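Stamps at the kitchen table – soaking, drying, storing

Quick page, mostly so I stop answering the same emails. Household stuff only, nothing you need to order from a dealer. Updated in April with Ea Lykkegaard's note on self-sticks.

Before you soak anything

Cut the stamp off the envelope first. Leave a margin of paper all the way round, wider than you think. Don't trim close to the perforations, one slip and it's a space filler.

Look at the back of the paper. Colored envelopes bleed, red and dark green worst of all. Those go in their own bowl, cold water, one at a time. Same with anything that has purple ink on it.

Old covers with a nice clear postmark – leave them whole. I cut up a shoebox of them as a kid and still think about it.

Soaking, gummed stamps

Shallow bowl. Lukewarm water, no soap. Float them face up and walk away. Most will slide off the paper on there own in 20 minutes. If it doesn't slide, it isn't ready, so don't peel. Put it back.

Change the water when it goes cloudy. Old gum in the water ends up back on your stamps and then they stick to everything in the drying book.

Rinse in a second bowl. People skip this. Then wonder.

Soaking, self-sticks

Water won't do it on most newer US self-adhesives. Ea uses a citrus-based cleaner on the back of the paper only, a few drops, wait till it goes see-through, peel the paper away from the stamp slowly. Then a light dusting of talc on the tacky side. Window open. Try it on a stamp you don't care about first.

Or don't bother. Trim neatly on paper, quarter inch margin, done. Plenty of collectors do it this way now and albums take them fine.

Drying

Face down on plain white paper towel. Not the printed kind, the pattern can transfer. No hair dryer, no radiator, no sunny windowsill.

When the surface water is gone but they still feel limp, into a drying book or between clean blotters with something heavy on top. Overnight. I use 2 phone books and a cast iron pan. Máté Virág swears by his old encyclopedia, volume 4, which he says is the only one he never looks anything up in.

If they come out curled, they went in too dry. Damp them again and start over.

Tongs

Use them. Rounded tips, not the pointy ones from the bathroom cabinet. Wipe with rubbing alcohol now and then. Wet stamps are weak so slide the tongs all the way under, don't pinch a corner.

Keeping them flat and dry

Glassine envelopes for the short term, stockbook for anything you like. Stand stockbooks up like regular books, not in a stack, the weight presses the stamps into the strips. Not the basement, not the attic. A closet on an inside wall is good. Silica packets out of shoe boxes are fine in the drawer, just swap them out, they don't last for ever.

No rubber bands. No paper clips. No tape, ever, not even "for now".

Cheap vinyl sleeves are bad news. If it smells like a new shower curtain, keep it away from your stamps.

Sorting a big lot

Bought a mixture of 1000 or 2000? Don't tip the whole thing out. Take a handful, sort by country, bag it, next handful. Muffin tins are perfect for this. Later on sort by year or face value, whatever your album wants.

Keep a fan off and the cat out. Close the door, too – one draft and you're on your knees with a flashlight.

Anything still on paper goes in a bigger container until you have time to soak. Label it or you'll forget which lot it came from. 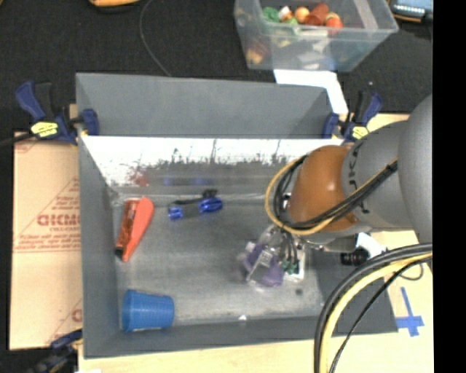 Stuck-together stamps

Humid summer, mint stamps, whole sheet glued to itself. Try the freezer: zip bag, an hour or two, then ease them apart with a thin blade while cold. Works sometimes. If not, soak them and accept the gum is gone. Unused without gum is still worth having in an album.

Modern unused US postage that lost its gum is still postage btw. Glue stick, edges too, mail your bills.

Stained or dirty

Soft eraser, very light, on the margins only. Leave the cancel alone. I don't do bleach or peroxide and I'd ask you not to send me recipes for it.

Hinge bits left on the back of a used stamp come off in the soak. On a mint one leave the hinge where it is.

Next update will be album pages and printing your own. Send corrections, I type these fast.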